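Enurstead Kitchen Inventory Word List

A word list and spelling guide for household inventories, release 12

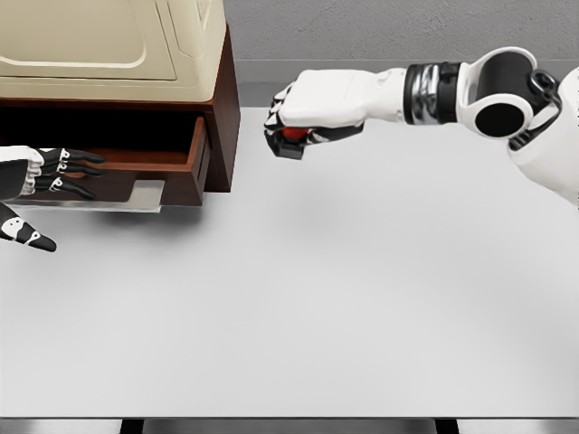

Rendered scene: white tabletop and dark brown wooden cabinet.

What is in this repository

The Enurstead list is a set of plain text files with the names of household goods as they were written in English-language inventories, together with the modern spelling, a short gloss and a pointer to the page the word was taken from. It was put together for people who transcribe old probate papers, sale bills and housekeeping books and who keep running into the same hard words.

The current release has 888 headwords. Most of them are kitchen and dairy terms. Bedding, table linen and hearth tools are covered too, but less fully. Farm equipment is left out except where it was kept in the house.

Files

headwords.tsv – one row per headword
variants.tsv – one row per variant spelling, linked to a headword
sources.tsv – one row per source document
notes.txt – longer notes on words that needed more than a line
rejected.txt – words that were looked at and dropped, with the grounds for dropping them
CHANGES.txt – release history

All files are UTF-8 with Unix line endings. The .tsv files are tab separated, have a header row and do not use quotation marks around fields. If your spreadsheet program adds them when you save, please take them out again before sending changes.

Columns in headwords.tsv

id – a short code, never reused, even when a headword is dropped
headword – modern spelling, lower case, singular
gloss – what the thing was, in 30 words or fewer
room – the room it is most often listed in, or "various"
material – only filled in when the source states it
first_source – id of the earliest source in the list
status – firm, likely or open

The material column is the one that people misread. An empty field means the clerk did not write a material down. It does not mean that the object could have been made of anything. A skillet with no material given was very likely metal, but we do not fill that in, and we ask contributors not to fill it in either.

Columns in variants.tsv

headword_id – the code from headwords.tsv
variant – spelling as found, with the original capital letters
source_id – where it was found
page – page, folio or sheet
abbrev – yes if the word was shortened by the clerk

Superscript letters are brought down to the line. A clerk's "w" with a raised "th" is entered as "wth". Where a word is broken over two lines, it is joined without a hyphen. Letters lost to a tear or a blot are given in square brackets, and only when there is enough left to be sure of them. If you are guessing, set the status to open and write the guess in notes.txt.

Sources

The words come from three groups of papers.

The Dolen papers are estate inventories from one family and its tenants. They are the oldest group and the hardest to read. Values are given for single items in most of them, which often helps to tell a large vessel from a small one when the name does not.

The Brovach sale bills are printed or written lists from house sales. They are clear and easy to read, but auctioneers liked to lump things together, and "sundries" hides a good deal. Spelling is more regular here than in the other two groups, so the bills give fewer variants.

The Toivonen housekeeping books are running accounts kept by several hands over a long stretch of years. They add words for everyday items that were too cheap to be valued in an estate: cloths, skewers, jelly bags, string. One of the hands is very poor, and everything from it was read by two people.

We do not distribute scans. The papers are in private keeping and the owners agreed to the word list only. Requests for copies cannot be passed on.

How the words were chosen

A word goes in if it names a household object and meets at least one of these conditions:

It is no longer in common use.
It is in common use but meant something else.
It was spelled in a way that a reader today may not recognize.

That lets in "dresser", which in the early inventories was often a plain board for preparing food and in the later ones had shelves above. It also lets in "cupboard", which began as a board for cups and had no doors. It keeps out "spoon", although its variants are listed in notes.txt for those who want them.

Trade names and place names used as descriptions are kept as part of the headword only if the source never gives the object without them. Colors are treated the same way.

Some sample rows, with the columns shortened

posnet – small cooking pot with a handle and three feet – kitchen – firm
trencher – flat plate or board for serving or cutting – various – firm
cobiron – iron support for a spit at the hearth – kitchen – firm
keeler – shallow tub for cooling milk or other liquids – dairy – firm
voider – tray or basket for clearing the table – various – likely
aumbry – cupboard for food or, at times, for linen – various – firm

Known problems

The room column was filled in late and by one person. In many inventories the clerk walked through the house and wrote room headings as he went, but he did not always start a new heading when he went through a door. Goods that look like parlor goods turn up under the kitchen for this reason. Treat the column as a hint.

Plural forms are a weak spot. "Andirons" were nearly always listed in pairs, and the single form in our headword column may not appear in any source at all. A flag for this has been asked for and is not in this release.

There are 8 headwords with the status open. Two of them may be the same word in different hands. They were left separate, as it is easier to merge entries than to pull them apart.

Verbs and past participles used as descriptions – "pierced", "turned", "joined" – are not covered. "Joined" matters most, as a joined stool was a different and dearer thing than a boarded one. The full phrase is listed under stool in notes.txt.

The list should not be used to draw conclusions about how common an object was. Words were picked for being hard to read, and a common object with an easy name may not be in it.

Using the list

The simplest use is to keep variants.tsv open and search it while you transcribe. Search for the part of the word you are sure of. Vowels are the least reliable part, so a search on consonants often does better. It is also worth trying "i" for "y" and "u" for "v", and dropping a final "e".

Some people load the variants into a spell checker as a custom dictionary. That works, but use the variant column only, or the checker will start to modernize your text as you type.

If you match the list against transcripts by script, match on whole words and ignore case. Several variants are short enough to turn up inside other words, and "pan" alone will give you more false hits than you want to read through.

Sending corrections

Send corrections as a changed copy of the file or as a plain list by mail. Either is fine. Please give the headword id, the source id and the page, and keep one correction to a line. A correction without a page number will be put aside until there is one.

New headwords are welcome from the three groups of papers above. Words from other papers go into a separate list and are not merged here, even when they are good ones.

Do not change an id. Do not sort the files – they are kept in id order, and a sorted copy makes the differences very hard to see.

Changes in this release

The gloss for "keeler" was rewritten after a better reading in the Dolen papers.
"Voider" moved from open to likely.
Tabs inside three glosses were replaced by spaces. They had shifted the later columns by one.
The abbrev column in variants.tsv is now yes or no throughout. Older releases also had y, n and blank.
The April draft had a duplicate block at the end of sources.tsv. If you downloaded that draft, replace the file.

License and citation

The list may be copied, changed and passed on for any purpose, provided that the name of the list and the release number stay with it. A suitable form is:

Enurstead Kitchen Inventory Word List, release 12, edited by Toivo Niskanen, June 26, 2020.

If you quote a single gloss, the headword id is enough.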